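Working Soil in a Shallow Tray on a Table

Tags: soil, seed trays, bench work, indoor growing

This page covers filling, loosening, pitting and leveling soil in a shallow plastic tray at table height. It applies to plain potting soil without drainage stone. For trays with a gravel layer, see the Stusau bench notes, section 2.

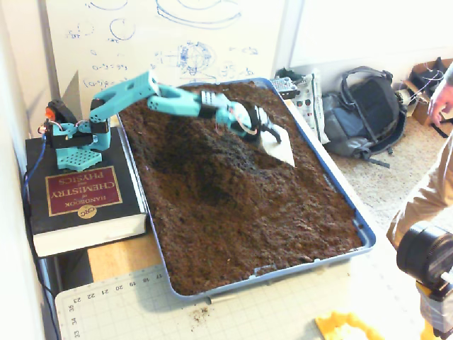
By Darius Bălan. Checked by Wen-hsiung Yeh.

What you need

Rectangular plastic tray, no holes, rounded rim
Loose potting soil, brown, no bark pieces longer than a fingernail
Small metal scoop or pointed blade
Cutting mat with a printed grid
Flat stick, a little longer than the tray is wide
Spray bottle
Brush and dustpan

The tray should be rigid enough to be moved full without bowing. If it flexes when lifted by the short sides, slide it onto a board first and carry the board.

Setting up the table

Put the mat down before the tray. Let it extend past the front edge of the tray, where most spilled crumbs land. The tray may sit square to the mat or at an angle. If you plan to take measurements along the rim, set it square and note which grid line the front corner sits on. That number goes in the log and lets you put the tray back in the same position after cleaning.

Keep any part of the table you want clean covered or clear. Soil with fine fibers in it sticks to bare wood and marks it if it gets damp.

Filling

1. Tip the soil into a bucket and break up anything larger than a walnut by hand.
2. Spray lightly and turn it over. A squeezed handful should hold its shape and then fall apart when tapped. If water comes out between the fingers, spread the soil on newspaper and wait 60 minutes before testing again.
3. Pour the soil along the center line of the tray and push it outward into the corners. A standard Gorik tray takes 3,000 grams of our usual mix.
4. Stop slightly below the rim. A tray filled level with the rim will spill on the first pass of the blade.
5. Do not press the soil down. Knock the tray twice on the table to settle it.

Target depth after settling is 57 mm, measured at the center with a marked stick. Depth at the corners is usually lower and can be ignored.

Loosening the surface

Begin in a corner and work in short strokes with the tip of the blade. Go in at an angle. A blade held flat pushes a wave of soil over the rim, and a vertical one leaves slots that close up again.
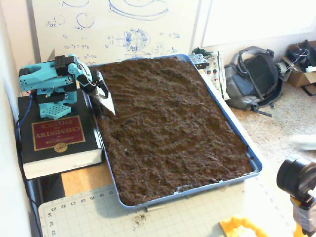 Reading time: 4 minutes

Keep strokes parallel. Faint grooves on the surface show what has been covered and what has not, so leave them until the whole area is finished. Overlap each stroke with the one before by half the width of the blade. Small light flecks in the mix are normal and do not need to be picked out.

Lumps that roll ahead of the blade should be lifted out and crumbled over the middle of the tray - chasing them along the side only packs the edge.

Digging a pit

A pit is needed when you are setting in a plug, checking moisture at depth, or taking a sample. Choose a spot far enough from the rim for soil to be set down on at least two sides.

1. Push the scoop in at the point farthest from where the soil will be piled.
2. Lift, move sideways, and release close to the surface. Dropping from a height scatters fines onto the mat.
3. Take small loads. The sides of the pit stay steeper.
4. Stop when the scoop touches plastic, or earlier if a partial pit is enough. 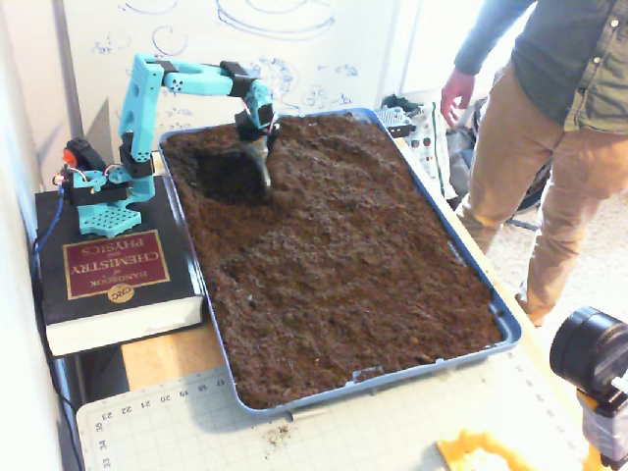
Pit in one part of the tray, with clods and shallow furrows over the rest.

Freshly exposed soil is often darker than the surface. This is useful for judging how far the top has dried, but compare by touch as well. Color alone is unreliable with peat-heavy mixes.

Piling the removed soil

Keep the pile inside the tray and close to the pit. It will be needed for backfilling and should not be mixed with soil from elsewhere if you are logging samples.

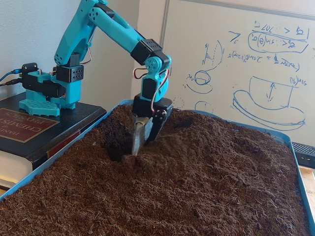 Dark pit and a small mound of displaced soil next to the blade.

If the pile starts sliding back into the pit, flatten its top and move the base outward with the side of the scoop.

Backfilling and leveling

Return the soil in the order it came out, where that can still be told. Fill slightly above the surrounding level. Draw the flat stick across from one long side to the other, resting both ends on the rim, then repeat at right angles. Spray once.

Cleaning up

Lift the tray straight up. Brush the mat toward one corner and return clean crumbs to the bucket. Wipe the scoop dry before putting it away.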